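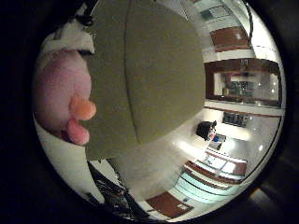
# Redero Household Words

A word list for the things people keep at home, and what they call them. It grew out of a spelling list for a local newspaper and is now used mostly by people who write catalogs, lost-and-found notices, moving inventories and estate sale listings.

## What is in it

The list has 599 headwords. Each headword is the plain name of an object or a kind of object, such as "colander", "footstool" or "stuffed toy". Next to it are the other names that people use for the same thing, a short definition, and a note on spelling where there is more than one form.

Files:

- `words.csv` - the main list, one headword per row
- `variants.csv` - other names, linked to the headword by its id
- `rooms.csv` - the 7 room labels and their definitions
- `CHANGES.txt` - what was added or removed in each release

## Columns in words.csv

- `id` - a number that never changes, even if the headword does
- `headword` - lower case, singular
- `plural` - filled in only when it is irregular
- `definition` - one sentence, at most 200 characters
- `room` - the room where the object is most often kept
- `note` - free text, often empty

The room column is a judgment call. A flashlight can be in any drawer in the house, and we put it under "hall" after a long exchange of emails. If you don't agree with the rooms, ignore the column. Nothing else depends on it.

## Where the words came from

The first version was typed up by Aileen Agbayani from the paper's index cards. She dropped brand names unless they had become the everyday word, and she merged cards that only differed by a hyphen. Later words came from the Clokus church sale sheets and from inventories sent in by readers in Dizon.

The sale sheets were handwritten and some were hard to read. Where two of us read a word differently, it was left out. This mostly affected kitchen tools and sewing supplies, so those two areas are thinner than they should be.

## Regional words

Most of the variants are from the Midwest, with a smaller number from the South. "Davenport", "couch" and "sofa" are all there, with "couch" as the headword. That choice follows the sale sheets and has no other meaning. British words are included only if an American reader sent them in. "Torch" is out and "duvet" is in.

Words from other languages are kept when they appear in English sentences in the source. Accents are left off in the headword and given in the note.

## Known problems

- Several definitions in the garage section are too close to each other. "Bucket" and "pail" need another look.
- "Stuffed toy", "plush" and "soft toy" are one entry. Some users want "plush" separate, as it can also mean the fabric.
- Old electronics are uneven. There is a row for "answering machine" but none for "cassette deck".
- The plural column is missing for a few words that need it. Please report any you find.

## Using the list

The files are UTF-8 with commas as separators and quotes around any field that has a comma in it. Some spreadsheet programs change the id column into a date on import. Set it to text first.

We have tested the list against about 2000 lines of sale listings. The most common misses were two-word names written as one, such as "coatrack". Those forms are now in the variants file.

## License and contact

Free to use and change for any purpose, with a credit line to Redero Household Words. Corrections go to Aileen Agbayani through the issues page. Please send one word per issue, with a sentence showing how it is used. New words are added each August.

Related

Ernex Street Name Abbreviations
Clokus Sale Sheets, plain text
Dizon Garden Plant Names
Redero Recipe Measures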